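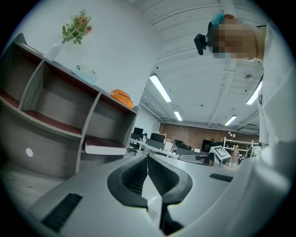

4. Tidying open shelving

Of the chores we studied, putting a shelf in order was the one we expected to be nearest to solved. The objects are light, the surfaces are flat, and nothing has to be done quickly. The results do not support that view. Over 846 attempts at the shelf task, the Prollerach policy finished 134 without a person stepping in.

4.1 Task and setup

The task starts with household items spread over a low unit with open compartments. The operator is given a target arrangement and works toward it with one gripper in each hand. Recordings from the grippers and from the head are then used to train the policy. We chose a unit with a rounded end on purpose. Most shelves in earlier work are rectangular boxes, and a policy trained on those tends to assume that an edge is straight.

Items fall into two groups. Rigid ones, such as a small box or a book, keep their shape when squeezed. Soft ones, such as a pack of tissues or a plastic bag, do not. Figure 4 has both kinds on the same top surface, along with a vase of artificial flowers. The vase belongs with the rigid items as far as its body goes, but the flowers spread well past it and get in the way of any approach from above. 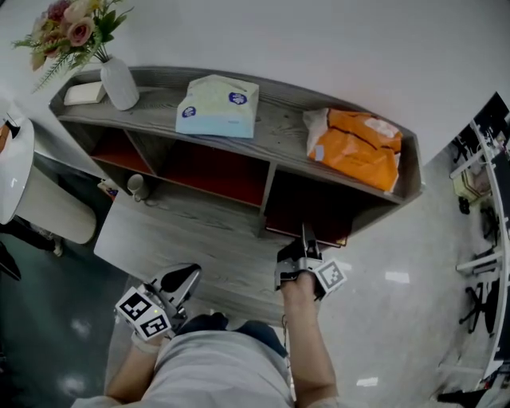 Nicanor Moya, Manipulation Lead, Fajardo Laboratory

Figure 4. Shelf task, operator's view. The grippers carry black-and-white marker patterns used for pose tracking. Top surface: box, vase, tissues, orange bag. Open compartments below.

4.2 Where the policy fails

Bags were the largest source of failure. A person picking up a bag pinches a fold, feels whether it holds, and shifts the grip if it does not. The policy closes on the spot where it last saw the bag and lifts — often with nothing between the fingers. Adding 900 bag demonstrations from the Puvham site helped with the first grasp but did little for placement, and bags were still set down half over the rim.

The compartments were the second problem. Reaching into one blocks the head view at the moment it is most needed, and the gripper view is then dark and very close. Operators deal with this by crouching or leaning to one side. Our fixed-base arm can do neither. Musa Akpan repeated part of the test on the Drumoveck mobile base, which can back up and come in at a lower angle, and saw fewer collisions with the front edge of the shelf. The runs were also slower.

Vases were handled better than we had feared. The policy learned to take them low on the body, as the operators did, and drops were rare. Turning a vase to face a given way remained out of reach.

4.3 Is the chore done?

For a shelf with only rigid items on the top surface, we would say it is close. A household could leave the machine to it and check afterward. With soft items or open compartments in play, it is not ready, and more data of the same kind may not be enough. Going from 900 to 1,000 bag demonstrations left the finish rate unchanged within our error bars. We think touch sensing at the fingertips is the next thing to try, and the grippers are being refitted for it. Section 5 turns to the packing bench, where the items are more uniform but the pace is set by the line.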